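Informe de avance para la Fundación Veltberg
Proyecto Tranano – demostraciones manuales para el aprendizaje de agarre
Martes, 21 de junio de 2022

Querida Nusrat Kodikara:

Gracias una vez más por la paciencia con que nos acompañan. Desde el último informe hemos reunido 114 demostraciones válidas con objetos pequeños de escritorio, y la calculadora de teclas redondas se ha vuelto nuestra prueba favorita, porque obliga a cuidar mucho la alineación de los dedos.

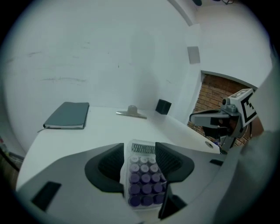 ¿Cuántas demostraciones prevé reunir el proyecto?
El objetivo sigue siendo 1,000, repartidas entre 5 tareas.

Salim Kashindye ha reescrito el filtro que descarta las trayectorias con saltos, y Oğuzhan Işık revisa a mano los casos dudosos – una labor lenta que agradecemos de corazón. También trabajamos ya con dos pinzas a la vez, una en cada mano, con sus bloques de marcadores, sobre la misma mesita blanca.
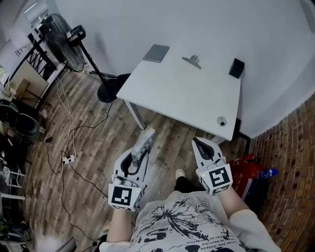
¿Cuándo se entrenará el primer modelo con las dos manos?
En julio, cuando Wajid Mughal termine de unificar los formatos.

Queda pendiente la sincronización entre ambas pinzas, que todavía nos da algún disgusto, y con mucho gusto les enviaremos los resultados de esa parte en cuanto los tengamos.

Un abrazo de todo el equipo,
Volkan Özkan
Laboratorio Drilemberg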